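**Lunelholm 工作间通讯 · 三月 · 器具与台面**

## 浅槽的固定、摆放与清理

上一期登出台面分区表之后，收到的问题大多集中在浅槽上：怎么夹，垫什么，里面能放哪些东西，放完怎么收。本期把这些问题并在一起答复。已经按 Skotach 规程操作的人，可以只看“摆放”和“清理”两节，其余内容与旧版出入不大。

### 一、适用范围

本文所说的浅槽，指 Tan 工位使用的灰色钣金浅槽，四壁外倾，底面平整，槽底开有小圆孔。Maneo 库房里另有一批直壁的深槽，尺寸和用途都不同，不在此列。深槽自重较大，装土以后不需要夹具；浅槽轻，空载时用手一推就走，必须夹紧以后才能往里放东西。

浅槽的用途是临时盛放小件：碗、杯、短柄园艺工具，以及从这些器皿里洒出来的少量干料。它不作水槽使用。底孔没有接管，倒进去的水会直接流到下面的垫层上，垫层是纸板的话，一次就报废。

### 二、垫层

浅槽旁的平台面层目前使用瓦楞纸板。纸板的好处是便宜，摩擦力足够，压坏了可以整张换掉。缺点也很明显，受潮以后强度下降得快，夹具压点处会逐渐压出凹坑，夹紧力随之变小。

换纸板时请注意以下几点。

- 纸板应为整张，不要拼接。拼缝落在夹具压点附近时，槽体会出现轻微的翘动，放碗时能感觉到。
- 印字面朝上朝下均可。有人问过包装箱上的标记是否需要遮盖，不需要。
- 瓦楞方向与槽的长边平行。方向错了也能用，但压痕出现得更早。
- 胶带只贴在边缘。贴在受压面上的胶带会在夹具松开时把表层纸带起来。

曾试过用橡胶垫代替纸板，厚度合适，防潮也好，但是橡胶在夹紧之后继续缓慢变形，第二天早上再去拧，手柄通常还能再走一段。要用橡胶垫，就得在每次开工前复紧。Skotach 规程目前没有收录这种做法，Tan 工位的两块橡胶垫已经退回库房。

### 三、夹具

固定浅槽使用杆式夹。夹点选在槽角，压住槽沿与平台的交界处，杆身向外侧伸出，不进入槽内空间。夹在槽沿中段也能固定，但中段的薄板容易向内弯，几次以后槽沿就不直了，清理时抹布会挂在上面。

操作顺序如下。

1. 把槽放到位，用手按住槽角，确认槽底没有悬空。
2. 夹口张开到略大于总厚度，从外侧套入。
3. 先收到刚好接触，再检查夹垫是否完整贴在槽沿上。
4. 继续收紧，到槽体横推不动为止。
5. 从对角推一次。对角能动，说明垫层不平，应松开重来，不要靠加力解决。

加力过头的痕迹很容易辨认：槽沿出现一道浅浅的横向压印，夹垫边缘发亮。出现压印的槽仍可使用，下次夹紧时把夹点挪开 20 mm。夹垫发亮的应更换，库房备有同规格的垫片。

夹具的杆身会伸到平台以外，走动时容易碰到大腿或者衣服口袋。杆头应朝向人少的一侧。如果两侧都有通道，在杆头上套一段软管，颜色不限。

有读者来信建议改用螺栓，在平台上打孔，一次装好不再拆。这个办法在工程上没有问题，但浅槽要定期取下来清理背面和底孔，螺栓每拆一次都要找扳手，实际执行的结果多半是不再拆。杆式夹松开只需要几秒，维持现状。

### 四、摆放

浅槽内的摆放有一条总的原则：轻而圆的放里侧，长而重的放外侧。碗和杯子底面小，受碰以后会转、会滑，放在靠后壁的位置，至少有一面能挡住。短柄铲之类的工具重心低，放在靠近操作者的前沿，取用时手不必越过碗口。

碗口之间允许相接，也允许稍有交叠，前提是两只都能平稳落底。一只碗的边沿搭在另一只上面、自身底面悬起来的情况应当避免。塑料碗很轻，悬着的那只只要被袖口带一下就会翻。
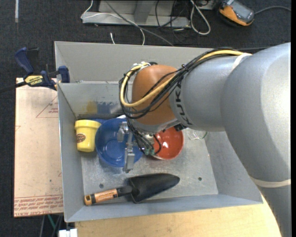
颜色方面，Skotach 规程建议相邻的器皿取不同颜色。蓝、红、黄三色在灰色槽底上都容易辨认，库房补货时也优先补这几种。透明杯是例外。透明塑料放在银灰色底面上，轮廓很淡，光线从侧面来的时候几乎只剩杯口一圈亮边，手伸过去容易碰倒。可以采取的办法有三种，任选其一：

- 杯身贴一圈有色胶带，位置在杯高的下半部分；
- 杯内先放入有色的干料再进槽；
- 直接换成有色杯。

第一种最省事，但胶带边缘会积灰，洗过几次后发黏，要定期重贴。第三种最彻底。透明杯的优点在于能从侧面看到装了多少，如果当天的工作用不到这一点，就没有必要坚持用它。

短柄铲的朝向单独说明。铲柄朝操作者一侧，铲尖指向槽内或沿槽的长边方向，不要让铲尖伸出前沿。尖头铲比圆头铲更要注意这一条。铲身平放，凹面朝上或朝下没有规定；凹面朝上时残土会留在铲里，凹面朝下时残土落在槽底，两种情况最后都要扫一遍，工作量一样。

铲子不要压在底孔上。底孔虽小，干土细粒会从那里漏下去，铲面压住之后，细粒在铲下堆成一小片，提铲时一起带出来，撒到前沿外面。铲子落在孔与孔之间的平面上最好清理。

槽沿以外的平台面不放碗。台面靠前的区域留给记录本和随手的小零件，小零件应装盒，散放的白色小件在浅色木台面上很难找。

### 五、标签

器皿上的小标签继续沿用。标签只写编号，不写内容物。过去写内容物的标签在换料之后没有人改，标签写的是珍珠岩，碗里装的是粗砂，这类情况在 Tan 工位出现得不少。现在内容物写在当天的记录页上，编号对应即可。

标签贴在器皿外壁，不贴底面。贴底面的话，器皿坐不平，而且每次核对都要把碗拿起来。标签的颜色尽量与器皿本色拉开，黄色容器配橙色标签可以接受，配浅黄色标签则不行，隔一张桌子的距离就分不出来了。

标签纸的背胶在塑料上粘得很牢，撕的时候从角上慢慢拉，残胶用植物油擦，放 20 分钟再洗。不要用钢丝球，塑料表面拉毛以后更容易挂灰。

### 六、清理

浅槽清理分为日常清理和拆下清理。

日常清理在收工时做，夹具不用松。先把铲子取出，再取碗和杯，从里侧往外扫，最后用拧干的抹布擦一遍。抹布必须拧干，理由见第一节关于底孔的说明。倾斜的槽壁要从上往下擦，壁与底的折角处用抹布角带一下。折角处的积灰时间一长会结块，到那时就只能用塑料刮片处理了。

槽壁上的黄褐色斑痕多次有人报修。这类斑痕的成因不止一种，土水干后的渍、旧胶痕、早期锈迹看上去都差不多，不要凭颜色下结论。判断的办法如下：先用湿布擦，能擦掉的是土渍；擦不掉的，用棉签蘸酒精在边缘处试一小点，溶开的是胶痕；两种都没有反应，用指甲轻刮，表面发涩、有粉末的按锈迹登记。只有登记为锈迹的才需要送 Maneo 库房处理，其余的在工位上擦净或留着都可以，淡淡的一片不影响使用。

拆下清理的步骤：

1. 清空浅槽，松开杆式夹，夹具平放在地上，不要立着靠在桌腿边。
2. 把槽翻过来，检查底孔。孔边如有毛刺，用细砂纸打掉，砂纸向孔外的方向推。
3. 用牙签或细木签通孔，不要用铁钉。
4. 背面擦干。背面有水时不得放回纸板上。
5. 检查纸板压痕。压痕深到能用指甲卡住，换新纸板。
6. 放回，按第三节的顺序夹紧。

有人问底孔是否可以用胶带封住，以免漏细粒。可以封，从背面封，正面封会在槽底留下一块高出来的台阶，杯子放上去会歪。封孔以后槽内不再能泄水，遇到误倒水的情况要整槽取下来倒。目前的意见是不封，细粒漏下去的量很小，拆下清理时顺手扫掉就行。

### 七、碗和杯的检查

塑料碗的常见问题是口沿开裂。裂纹起初很短，从外面看不出来，用手指沿碗口内侧摸一圈能摸到。有裂纹的碗不要再装砂，装轻料仍可用一段时间。裂纹超过 18 mm 的直接报废，不留作备用，备用架上的裂碗过一阵总会有人拿出来装砂。

变形的碗另作处理。把碗倒扣在平板上，口沿有一处翘起、能塞进一张对折的纸，就算变形。变形的碗叠放时会卡住，取的时候两只一起出来，放在浅槽里也容易转动。这样的碗可以退回库房作为配料碗，配料碗单个使用，不叠放，变形没有影响。

透明杯只检查裂纹，不检查划痕。划痕多到看不清刻度时，换掉。

短柄铲检查铲身与柄的连接处。握住柄，铲尖抵在木板上轻压，连接处有响声或者有可见的错动，登记后换下。柄上的彩色包层磨掉一些没有关系，包层整体松动、可以在柄上转的，要换。

### 八、库存与领用

Maneo 库房本月补入塑料碗 100 只，蓝色和红色各半，领用时按编号顺序取。黄色杯形容器没有补货，现有的先用着，标签脱落的送来重贴。透明杯仍有库存，但不再主动配发，需要的工位自行填单。

杆式夹暂无余量。夹垫可以单换，报修时请写清是固定端还是活动端，两端的垫片厚度不一样，写错了装不上。瓦楞纸板由各工位从拆下的包装箱里自行裁取，裁剩的边角不要塞回浅槽下面当垫片用。上个月 Tan 工位换纸板时，从槽下清出来好几层这样的边角，槽角一直夹不平，原因就在这里。

### 九、更正

上一期台面分区表中，浅槽前沿到台边的留空写漏了单位，应为厘米。已经按毫米量过的，请重新放一次。

下一期答复关于深槽换土和筛网清洗的来信。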